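Sección 4. Puesta en marcha del irrigador Zera en casa

Si ya tienes la base enchufada y el depósito enjuagado (eso iba en la sección 3), ahora viene lo entretenido. Escribo esto con mi propio Zera al lado del lavabo, así que te cuento los pasos tal como los hago yo, con mis manías incluidas.

1. Llena el depósito con agua tibia hasta la marca. Yo la pongo templadita, como para un biberón, porque con agua fría pego un salto cada vez.

2. Encaja el depósito en la base y empuja hasta oír el clic. Si no suena, sácalo y mira la junta de goma: casi siempre se ha doblado por una esquina.

3. Elige boquilla. En la caja vienen 2, la normal y la de ortodoncia. La normal entra recta; la otra pide un cuarto de giro -- y un poco de paciencia la primera vez.

4. Pon el selector de presión al mínimo. Tiene 6 niveles y ya sé que apetece subir, pero pasa la primera semana en el más bajo. ¡Las encías se acostumbran, de verdad!

5. Inclínate sobre el lavabo, métete la boquilla en la boca, cierra un poco los labios y solo entonces pulsa el botón. Yo lo hice al revés el primer día y tuve que secar el espejo, la repisa y el techo.

Precaución: no enciendas el aparato con el depósito vacío. La bomba trabaja en seco y el ruido que hace es feísimo.

Nota: el irrigador acompaña al cepillado, no lo sustituye. Ten tus cepillos a mano como siempre y cámbialos cuando las cerdas se abran.
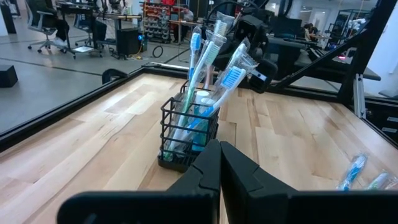 ¿En qué orden conviene usar el cepillo y el irrigador?

Primero el irrigador y después el cepillo con la pasta, que así el flúor se queda en los dientes y no se va con el chorro.

6. Recorre la línea de la encía despacio, empezando por las muelas de atrás. Párate un momento entre diente y diente. El aparato se apaga solo a los dos minutos, y si te has dejado una zona puedes volver a pulsar sin problema.

7. Al acabar, vacía el agua que sobre y deja funcionar la bomba unos segundos, justo hasta que escupa las últimas gotas. Luego seca el depósito y déjalo boca abajo.

Nota sobre la cal: en mi zona el agua es durísima, así que cada 30 días le paso una mezcla de agua y vinagre blanco (un chorrito, tampoco hace falta ahogarlo) y después dos depósitos de agua limpia. En febrero me lo salté y el chorro salía torcido hasta que lo limpié.

Precaución: desenchufa la base antes de limpiarla por fuera y no la metas nunca bajo el grifo. Las boquillas sí se pueden enjuagar sin miedo.

Si el botón parpadea en rojo y no arranca, pasa a la sección 5, donde explico cómo reiniciarlo.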